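Distance markers on footpaths should measure one thing

A distance painted on a post is a measurement. It has a start point, an end point, a method and an error. On most of the walking routes I use, the post gives none of these, and the walker has to guess which of several possible measurements is meant. My view is that a marker which can't say what it measures should be taken down, and that the routes would be easier to use with fewer figures on them.

Take the Plonley circuit. The leaflet gives it as 19 km. The board at the car park gives the same figure, but the posts on the way round are written as distances to Plonley, and "Plonley" is used for at least two places: the car park and the old railway platform on the other side of the river. A walker going clockwise passes the platform first. If the posts measure to the platform, the last stretch is unmarked and comes as a surprise. If they measure to the car park, the post beside the platform looks wrong to anyone arriving by train. Both readings can be defended from the leaflet.
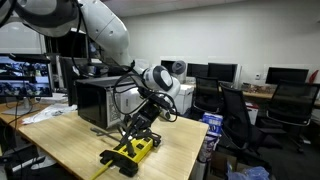
Yellow power strip, light wooden table.

The usual reply is that walkers only want a rough idea. I accept that for a short stroll. It doesn't hold for a route where the decision to carry on or turn back depends on daylight, and where the last bus leaves in the late afternoon. An error of a kilometre at the end of a long day is twelve to twenty minutes for most people, and more on soft ground. A bus timetable with that much slack in it would be thrown away.

There are three ways of getting the figure in the first place. A measuring wheel follows the ground and reads slightly long on rough surfaces, where it bounces and wanders. A line drawn on a map reads short, as it cuts the corners and ignores the slope. A satellite trace can err in either direction, depending on tree cover and on how often the receiver records a position. Under dense conifers a trace will zigzag across the path and add length that was never walked. Smooth it too much and the real bends go as well. Any of the three is good enough if it is used throughout. What happens in practice is that the original posts were wheeled, the diversions were drawn on a map, and the replacement posts were placed with a phone, so the differences between neighbouring posts no longer mean anything.

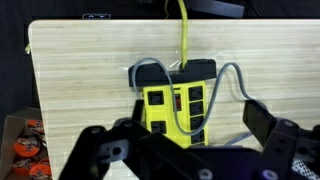
Page last changed: 10 April 2021

Maltavwood shows how this builds up. The lower path there was moved uphill after a bank slipped. The diversion is longer than the old line, but only the posts on the diversion itself were altered. Every post before it still gives the old total. Walk from the bottom gate and the distance to the summit drops steadily, then rises between two posts that stand within sight of each other. I have seen people stop at the second of these and go back to check the first. The fix costs very little: repaint the posts below the diversion, or remove the figures from them.

The spacing is a separate matter. Some routes put a post every 100 m, on the model of a main road. On a road this makes sense, as the posts are there for the people who maintain the road and for anyone reporting a breakdown. A walker has little use for that resolution. What a close run of posts does give is a location reference, and for that purpose the number needn't be a distance at all. The Tustik ridge has plain serial numbers on its posts, keyed to a list of grid references held by the parish. Post 648 is post 648 whatever happens to the path on either side of it. If the route is moved, the number retires with the post. I think this is the better system, and I would like to see it used wherever posts are set more closely than one to the kilometre.

Precision is abused as well. A sign reading 7.35 km claims to be good to ten metres. A path that is two metres wide and bends all the way can't be measured to that standard in any sense useful to a person on foot, as the inside line and the outside line will differ by more. Half kilometres are fine enough for a fingerpost. Whole kilometres are fine enough beyond five. The rounding should always go the same way, and I would round up.

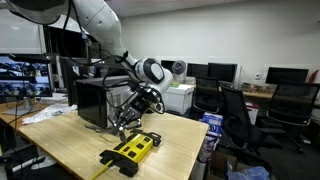

A reader of the earlier version of this page objects that rounding up punishes the slow walker, for whom a sign saying 8 km may be enough to put them off a walk of 7.6 that they could have finished. The same reader adds that a serial number is no comfort to anyone tired, cold and wanting to know how far is left. The second point is a fair one, and I have no complete answer to it. A distance at each junction and a serial number on the posts between would cover most of it. On the first point I am less persuaded. A person for whom 400 metres decides the matter is better served by finding out at the gate.

Times are worse than distances, and I would remove them. The Koutsoukos trail, which climbs steadily from the harbour, gives one time for both directions. The time is credible going up and far too long coming down. No signed time can allow for load, age, weather or a gate that sticks. Distance and total climb, stated together, let walkers work it out at their own pace.
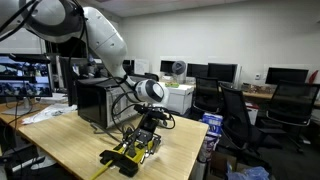

Legibility deserves more money than measurement. A correct figure in routed lettering, left unpainted, is lost within a few winters, once the timber has greyed and the grooves have filled with algae. Paint in the grooves helps, and the choice of colour matters more than the size of the letter. White goes green. Red fades to something near the wood. Yellow holds up well against timber, and the long yellow rod over the wooden tabletop in the photograph is an easy thing to pick out for the same reason. Black lettering on a yellow disc is better again, provided that the disc isn't already in use as the waymark for a public footpath, in which case the two will be confused.

On cost, route 17 at Maltavwood was re-signed with junction distances only. The posts between junctions kept their waymark discs and lost their figures. That is most of what I am asking for: state the end point by name, state the method once on the board at the start, correct the whole line when any part of it moves, and leave the number off if this can't be kept up.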